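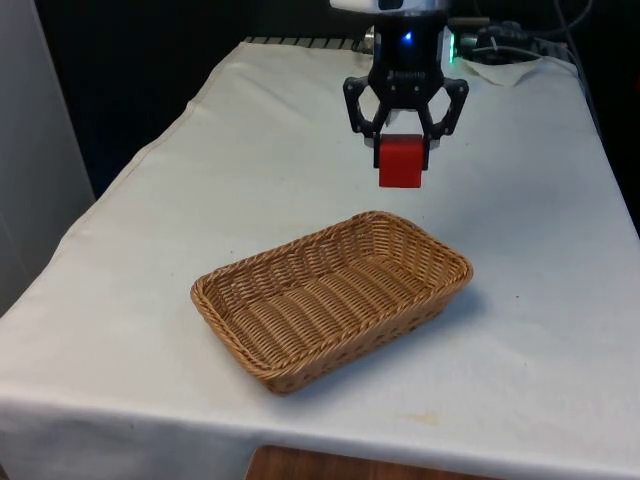

Sunday, June 7, 2026
Place planner, red cube to basket

Moved the Javby branch over to the new release check. The old one opened the fingers as soon as the planner reported the goal reached, with no look at the basket pose. Now it holds above the cloth, asks perception for the rim again, and only then goes down.

Basket is on the diagonal for this set. The fit still swaps long and short axis now and then, so I clamp yaw to the last good value if the jump is over 4 degrees.

Hold timeout is 100 ms. Too short when the point cloud is late. Log line 1,161 has the first case, two more after it.

To do:
- raise timeout, rerun the 3 failed seeds
- mask the cloth wrinkles on the left before the plane fit
- ask Sukprasert if the wrist offset in the config is old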